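Reading time: 4 minutes

Interior Surfaces and Finishes
Handout 4: Hard and soft finishes in the home

This handout goes with the session on choosing finishes for kitchens and living areas. Bring it to the October workshop, where we use the same terms.

1. What a finish has to do

A finish is the layer people see and touch. It also protects whatever is underneath. Before choosing one, write down who will use the room, how it will be cleaned and how much daylight it gets. A hallway floor and a bedroom floor may look alike on the drawing, but they wear at very different rates.

In the Overgaard flat, our main case study, the client asked for one floor throughout. The kitchen end took most of the wear and had to be sanded again years before the rest. The repair cost 940 pounds, and the new boards near the sink never quite matched the old ones.

2. Walls

Matt paint hides dents and poor plaster but marks easily. Satin paint wipes clean and shows every ripple. Pale colours spread light into a narrow room. Outside corners take knocks from chairs and shopping, so allow for corner beads at the plastering stage.

3. Floors and small tiles

Timber moves with the seasons. Leave a gap at the edges and cover it with skirting. Check the moisture content of the boards on delivery and again before laying.

Small tiles suit worktops and cabinet tops, where the surface is short and the pattern can be seen close up. Count the joints as well as the tiles: more joints mean more grout to seal and to clean. A mix of colours forgives small stains better than a single pale one.
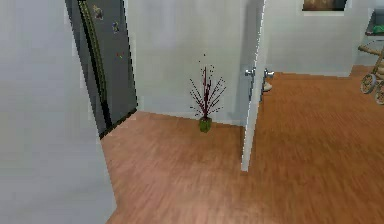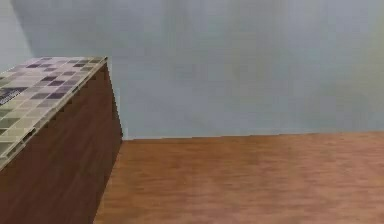 Pale walls with a wooden floor; the second view has a mosaic-tiled cabinet top, mostly cream and off-white with greys, purples and greens.

4. Working out quantities

Measure each surface twice and draw it to scale. Add an allowance for cuts and breakages, and a larger one for staggered patterns. In the Sterard exercise the answer is 1584 tiles before the allowance. If your figure is lower, check that you have included the front edge.

Order everything from one batch. Shades vary between batches, and a top-up ordered months later may stand out.

5. Before next time

Read the Plistance notes on grout and sealers, page 51 onwards. Then choose one room you know well and list every finish in it, including the ceiling. Note where each has worn and what you would use instead. One side of paper is enough.

Sample boards from Tinusell are in the materials store and must be signed out.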